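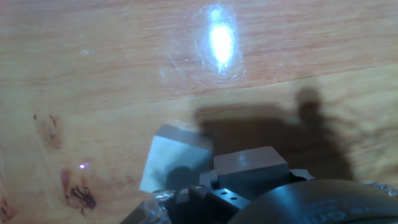
木のテーブル、左手に濃い色のしみ

3/3/21
文・Uliana Koval

ハーブと健康食品を読む 第4回配布資料 バレリアン(セイヨウカノコソウ)

前回のペパーミントの続きをやる予定でしたが、質問票に「眠れるハーブの話が聞きたい」という声がどっさり入っていたので、順番を入れかえました。ペパーミントの残り(腸溶カプセルのところ)は次回に回します。前回のプリントは捨てないでくださいね!

さて、バレリアンです。私はこの植物の花がけっこう好きなんです。初夏に白っぽい、うすいピンクがかった小さな花が傘のように集まって咲いて、花の香りはほんのり甘い。ところが使うのは根っこのほうで、乾かした根のにおいといったら……教室で瓶を回しますから、各自でお確かめください。古い靴下と言う人もいれば、熟成したチーズと言う人もいます。Simholmの講座で回したときは、いちばん後ろの席まで瓶が届く前に窓が開きました。

においのもとは主にイソ吉草酸という物質です。生の根ではそこまで強くなくて、乾燥や保存の間に成分が分解して出てきます。「吉草酸」の「吉草」はカノコソウの仲間を指す「吉草根」から来ていて、英語の valeric acid も valerian から。化学が好きな人はここで一度うれしくなってください。

【名前の整理】

学名は Valeriana officinalis。和名はセイヨウカノコソウ。日本にもともと生えているカノコソウ(Valeriana fauriei)は近い仲間ですが別の種で、こちらの根と根茎は生薬の「カノコソウ」として昔から扱われてきました。資料を読むときに、この二つがまざっていることが本当によくあります。「カノコソウの研究では」と書いてあったら、どちらの種の話なのかをまず探す。学名が書いていない記事は、私はその時点で少し点を引きます。

もうひとつ、園芸店で「レッドバレリアン」という名前で売られている苗がありますが、これはベニカノコソウ(Centranthus ruber)という別属の植物です。赤い花がきれいで私の庭にもあります。お茶にするつもりで買わないように。

それから「天然のバリウム」という言い方をネットで見かけますね。薬のバリウム(ジアゼパム)とバレリアンは、名前が似ているだけで化学的には関係がありません。試験のたびに誰かが書くので、今年は先に言っておきます。

【どう使われてきたか】

古代ギリシャやローマの時代から使われてきた、と本には書いてあります。ただ、そのころの用途は眠りよりも、消化の不調や利尿が中心だったようです。神経の高ぶりや不眠に使うという話が前に出てくるのは、もっと後のヨーロッパです。「何千年も睡眠に使われてきた」という宣伝文句は、だからちょっと盛っています。歴史が長いことと、同じ目的で使われてきたことは別々に確かめましょう。

使う形は、乾燥した根を刻んだお茶、チンキ(アルコールで抽出したもの)、エキスの錠剤やカプセル。ホップ、レモンバーム、パッションフラワーとの組み合わせもよくあります。組み合わせの製品で「眠れた」という話が出ても、どの植物のおかげなのかは分かりません。あとで出てくる研究の話でも、ここがずっとひっかかります。

【成分のはなし】

根から見つかっているのは、バレレン酸などのセスキテルペン類、バレポトリエイト類、リグナン類、精油、それから少量のアミノ酸(GABAも含む)など。

よく説明に出てくるのが、バレレン酸が脳のGABA-A受容体に働きかけるという話です。試験管や動物の実験では、そういう結果が報告されています。ここで赤ペンを持ってください。「試験管の中で受容体に働いた」と「人が飲んで眠れるようになった」の間には、吸収されるのか、脳まで届くのか、届いたとして量は足りるのか、という長い道のりがあります。根にGABAが入っているから効く、という説明はさらに苦しくて、口から入ったGABAがどれくらい脳に入るのかがそもそもはっきりしていません。

バレポトリエイト類は不安定で、保存中や抽出の途中でかなり壊れます。つまり、同じ「バレリアン」と書いてあっても、いつ採った根か、どう乾かしたか、水で出したかアルコールで出したかで中身が変わるんです。お茶の講座で私がしつこく抽出の条件を聞くのはこのためで、Lev Stetsiukさんには「料理番組じゃないんだから」と笑われましたが、料理番組のほうがよほど分量をきちんと言ってくれます。

【で、眠れるの?】

人を対象にした試験はかなりあります。寝つきがよくなったと感じる人が増えた、という結果もあれば、偽薬と差がなかったという結果もあります。まとめて調べた総説でも、はっきり効くと言えるだけの根拠はない、という調子のものが目立ちます。米国の睡眠医学の専門家がまとめた診療指針では、成人の不眠症の治療に使わないことを弱く勧める、という扱いでした。

どうしてこんなにばらつくのか。私が授業で挙げているのは、こんなところです。

・製品がばらばら。エキスの濃さも溶媒も違う。
・飲む期間が違う。一晩だけの試験と、何週間も続けた試験を並べて比べている。
・測り方が違う。本人の感想を聞いたのか、脳波などで測ったのか。
・においの問題。偽薬が無臭だったら、飲んだ人はどちらか気づいてしまいますよね。

最後のにおいの話、私は大好きなんです。二重盲検と書いてあっても、カプセルの瓶を開けたとたんに分かってしまったら盲検になっていません。まじめな研究では偽薬の瓶ににおいをつける工夫をしています。論文の「方法」のところに偽薬のにおいの記述があるかどうか、宿題の論文で探してみてください。

それから、睡眠の試験は偽薬がとてもよく効きます。寝る前に何かを用意して、明かりを落として、飲んで、横になる。その流れだけでも眠りやすくなる人は多いわけで、だから飲む前と飲んだ後を比べただけの体験談は、気持ちは分かりますが、根拠としてはかなり弱いです。

【練習用の広告文】

配布した別紙は、練習のために私が書いた架空の製品チラシです。全文はそちらを見てもらうとして、問題の箇所を抜き書きします。

「Hidanoナイトカプセルは、バレリアン根エキスを1粒に190mg配合。愛用者486人を超えるアンケートで、62%が『朝の目覚めが変わった』と回答しました!」

この短い文章に、つっこみどころがいくつも入っています。隣の人と話しながら線を引いてください。私のメモを少しだけ書いておきます。

まず「190mg」。エキスの量なのか、乾燥した根に直した量なのか。エキスなら何倍に濃縮したものか、バレレン酸はどれだけ入っているのか。数字があると安心してしまうんですが、単位の前についている言葉のほうを読んでください。

「愛用者」に聞いています。合わなくてやめた人はここにいません。比べる相手の群もありません。

「変わった」も曲者です。よくなったとは言っていないんですよ。朝だるくなった人も、目覚めは変わっています。Pondsteadの会場でこの練習をやったとき、ここに気づいた人が黙って「変わった」を四角で囲んでいて、私はこっそりガッツポーズをしました。

「架空」なのでこの製品を探しても出てきません。

【安全性】

短い期間、健康な大人が普通の量を使うぶんには、おおむね大きな問題は少ないと考えられています。報告されている困りごとは、頭痛、めまい、胃の不快感、翌日の眠気、逆に妙に目がさえる、夢がやけにはっきりする、など。長く続けたときの安全性はデータが足りません。「データが足りない」は「安全」とも「危険」とも読まないこと。足りないものは足りないのです。

気をつけたい人と場面を書いておきます。

・睡眠薬、抗不安薬など、眠気の出る薬を飲んでいる人。作用が重なるおそれがあります。自分の判断で薬をやめてハーブに切りかえるのもいけません。
・お酒と一緒に飲むこと。
・妊娠中、授乳中の人。安全性を示す情報が十分にありません。
・小さな子ども。
・手術の予定がある人。麻酔に影響する可能性があるので、飲んでいることを必ず医療者に伝えてください。
・飲んだあとの運転や機械の操作。
・肝臓に病気のある人。まれに肝障害の報告があります。多くはほかの成分も一緒にとっていて、原因ははっきりしていませんが、黄疸や濃い色の尿、強いだるさが出たらやめて受診を。

長く使っていて急にやめたら落ち着かなくなった、という報告も少数あります。

日本での扱いについても質問がありました。国によって、サプリメントとして売られていたり、伝統的な生薬製剤として登録されていたり、立場がまるで違います。海外のサイトで買えるから日本でも食品として自由に売っていい、とはなりません。日本の区分は厚生労働省が出しているリストで調べられますので、各自で最新版を見てください。私の古いプリントの写しは使わないで!

【質問票より】

「猫がにおいに寄ってくるというのは本当ですか」

寄ってくる猫はいます。またたびやキャットニップと同じように反応する子がいて、おもちゃに詰めて売られていることもあります。うちの老猫は完全に無視でした。与えるのをすすめているわけではないので、気になる人は獣医さんに聞いてください。

「お茶にするとき、はちみつで味はごまかせますか」

ごまかせません。ミントやレモンバームを足すと少しましになりますが、根のにおいは後から追いかけてきます。

「眠れないとき、先生は何を飲みますか」

何も飲みません。昼過ぎからコーヒーをやめて、布団に携帯を持ちこまない。地味な答えですみません。ただ、寝つけない、夜中に何度も起きるという状態が続いて昼間の生活に響いているなら、ハーブを探す前に診てもらってほしいです。無呼吸やむずむず脚、気分の落ちこみが隠れていることがあります。不眠に対する認知行動療法という方法もあって、こちらは研究の蓄積がずっとしっかりしています。9月の回で時間をとって話します。

【宿題】

1)バレリアンの臨床試験の論文を2本選び、学名、使った部位、抽出の方法、用量、期間、偽薬の中身を表にする。書いていない項目は空欄にせず「記載なし」と書くこと。

2)別紙のチラシを、誤解の起きにくい文章に書き直す。売り文句として弱くなってもかまいません。

3)台所にあるハーブティーの箱をひとつ選んで、原材料の表示を書き写してくる。学名まで書いてあったら教えてください、見せびらかしの時間を作ります。

提出はいつもの箱へ。Lougher教室の人はLevさんに直接渡してください。次回はペパーミントの残りと、時間があればレモンバームに入ります。瓶のふたは、見終わったらしっかり閉めて前に戻してください。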